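From: Solange Vieira
To: Nallgate households list
Date: February 19, 2024
Subject: Re: [nallgate] Toys in the bedroom, boxes or shelves?

On Monday morning Xiao wrote:

> We are moving the children's things upstairs before the end of
> March and I can't decide between lidded boxes under the bed and
> open cubbies against the wall. The boxes hide everything but they
> also get forgotten. Does anyone use open shelves for soft toys
> and do they stay tidy? Also, what do you do with the knitted and
> crocheted ones? Ours have gone flat at the bottom of a bag.

Hello Xiao,

We've had both. The lidded boxes went under the bed when we moved in and I would not do it again. They collected fluff, the lids cracked, and whatever was in the one at the back was never played with. We found a whole jigsaw in there that I had already replaced.

Now we have open cubbies, plain white, from Flillberg. Ours is the eight-hole one. I was worried it would look a mess all the time and some days it does, but putting things back takes very little effort when there is no lid and nothing to pull out, and that has made more difference than anything else I tried.

What works for us is one kind of thing to a cubby. Soft toys have the ones at child height. Books go along the bottom where the weight is. Small bits (hair clips, figures, the cardboard food from the shop game) do not do well on an open shelf at all, they get pushed to the back and fall out of the front. Those need a box of some sort. You can get proper inserts but they cost more than I wanted to pay, and a cardboard box does the job. If it tears you get another one.

For the crocheted ones, please don't put them back in a bag. Mine were made by my aunt from the Pullutard patterns and the ears on the rabbits suffer most. If they get squashed under heavier toys the ears take a crease and you have to steam them. I sit them up, one or two to a cubby, nothing on top. Dresses and other loose bits stay on the toy they belong to, otherwise they turn up in the wash.

A couple from our bedroom:
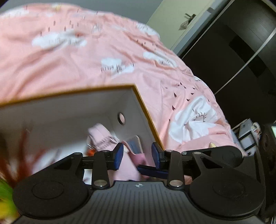
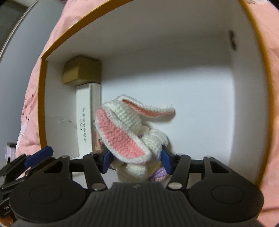

When you do the sorting, tip everything out on the bed first and go from there. The floor sounds easier but you end up kneeling on things, and if it is all on the bed you have to finish before anyone can go to sleep. We did it in four goes, one category each evening, and the soft toys took longest as every single one had to be discussed.

Do fix the unit to the wall if it is a tall one. Ours came with a bracket and no screws, so check the packet before you start. The wall at the back of these houses is soft plaster and the first plugs I used pulled straight out. Longer ones held.

I have one spare bracket and a few lengths of the edging strip left over if they are any use to you. I am in most evenings after tea, or I can leave them in the porch.

Solange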